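Ticket : bacs de tri, mélange des couleurs et encliquetage défectueux
Projet : Treloar
Site : Hunbridge, salle du rez-de-chaussée
Catégorie : Matériel / consommables de table
Priorité : normale
État : résolu, sous surveillance

Description initiale

Le jeu de bacs triples (bleu, vert, rouge) livré par Drivus se désolidarise en cours de séance. Le bac rouge recule par rapport au bac vert dès qu'on appuie sur son bord avant. Un jour se forme entre les deux et des briques rouges y tombent, puis se retrouvent sous le bac vert ou dedans. Défaut constaté plusieurs fois en novembre, toujours au même joint. Le joint bleu/vert ne bouge pas.

Second point signalé dans la même demande : en fin de séance, le contenu des bacs ne correspond plus à la fiche d'inventaire. Lot d'origine : 200 briques, trois couleurs. Écart variable selon les séances, parfois nul.

Environnement

Table beige clair contre le mur blanc, plateau lisse, pas de nappe ni de tapis.
Bacs en plastique, modèle assemblable par encoches latérales.
Briques de construction Condus, lot unique, même référence pour les trois couleurs.
Ordre d'assemblage imposé par la fiche : bleu à gauche, vert au centre, rouge à droite.

Reproduction

1. Assembler les trois bacs à vide, sur la table.
2. Exercer une poussée horizontale sur la face avant du bac rouge. Pas de déplacement.
3. Remplir les trois bacs, chacun avec sa couleur.
4. Répéter la poussée. Déplacement visible du bac rouge vers l'arrière, jour d'environ 2 mm au joint.
5. Vider le bac vert seul, répéter. Déplacement identique.
6. Vider le bac rouge seul, répéter. Pas de déplacement.

Le défaut dépend donc du remplissage du bac rouge. La charge du bac vert est sans effet.

Journal

09:10 – Prise en charge. Bacs démontés, vidés, encoches brossées. Un éclat de plastique rouge retiré d'une fente du bac rouge. Origine non déterminée, aucune brique du lot ne présente de cassure.

09:35 – Remontage, essai selon les étapes 3 et 4. Amélioration partielle, le jour se forme encore mais plus tard.

09:50 – Permutation des bacs pour isoler la pièce en cause. Ordre rouge, vert, bleu : le joint rouge/vert cède toujours, le joint vert/bleu tient. La languette du bac rouge est hors de cause côté droit, le défaut se situe sur le côté qui s'engage dans le bac vert. Usure probable de l'encoche arrière.

10:20 – Essai de calage par une bande de papier plié dans l'encoche. Tient à vide, s'échappe à la première poussée en charge. Abandonné.

10:40 – Demande de remplacement adressée à Drivus pour le bac rouge seul. Réponse : pièce non vendue à l'unité, commande par jeu complet uniquement. Garantie du fabricant exprimée en cycles d'assemblage (3 000). Le nombre de cycles effectués à Hunbridge n'a pas été relevé, la garantie n'est donc pas invoquée.

11:15 – Solution provisoire retenue : ruban blanc sur le bord supérieur, à la jonction vert/rouge, vers le coin arrière. Pose après dégraissage à l'alcool, bacs vides, joint fermé à la main. Ne pas poser de ruban à l'avant, il gêne la prise des briques situées contre la paroi.

11:30 – Essai de tenue en charge : 80 poussées successives sur la face avant du bac rouge. Aucun jour constaté. Le ruban n'a pas glissé.

11:50 – Traitement du second point (écart d'inventaire). Recherche sous les bacs : deux briques rouges, une verte. Recherche dans la pochette rose : aucune brique. La pochette doit rester fermée pendant le tri, elle a servi de vide-poche lors d'une séance précédente. Lot de nouveau complet.

13:40 – Remise en service. Tri effectué par couleur. Le tube et le petit carton restent derrière les bacs, la pochette au fond à droite. Ces objets appartiennent au tri suivant (articles de toilette) et n'entrent pas dans l'inventaire des briques.

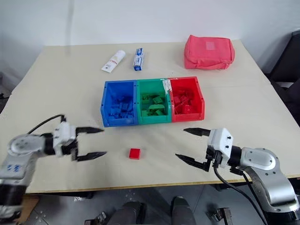 Pièce jointe 1 : bacs avec ruban au joint vert/rouge, un carré rouge restant à ranger.

14:05 – Contrôle après séance. Tri terminé, plateau dégagé devant les bacs. Joint vert/rouge fermé. Inventaire conforme.

14:20 – Question reçue : le carré rouge plat compte-t-il comme une brique ? Oui. Toute pièce du lot se range selon sa couleur, sans distinction de forme ou d'épaisseur. Fiche modifiée en ce sens, l'ancienne version ne mentionnait que les briques rectangulaires.

Cause retenue

Usure de l'encoche arrière du bac rouge, aggravée par un corps étranger dans la fente. L'écart d'inventaire découle en partie du premier défaut (briques passées sous les bacs). Les écarts antérieurs au mois de novembre ne sont pas expliqués par ce ticket.

Consignes jusqu'au remplacement

Ne pas séparer les bacs vert et rouge pour le nettoyage. Les essuyer assemblés.
Soulever l'ensemble par les deux bacs extérieurs, jamais par le bac central.
Remplacer le ruban toutes les 30 séances ou dès qu'un coin se décolle.
Avant chaque séance, contrôler le joint au doigt, bacs remplis.
En fin de séance, soulever les bacs et vérifier le plateau avant de remplir la fiche.

Suites

Jeu complet commandé chez Drivus, délai non communiqué. À réception, conserver les bacs bleu et vert actuels comme pièces de réserve et mettre le bac rouge au rebut. Le ticket reste sous surveillance jusqu'au montage du nouveau jeu. Rouvrir si le jour réapparaît malgré le ruban, en précisant l'ordre des bacs et leur remplissage au moment du constat.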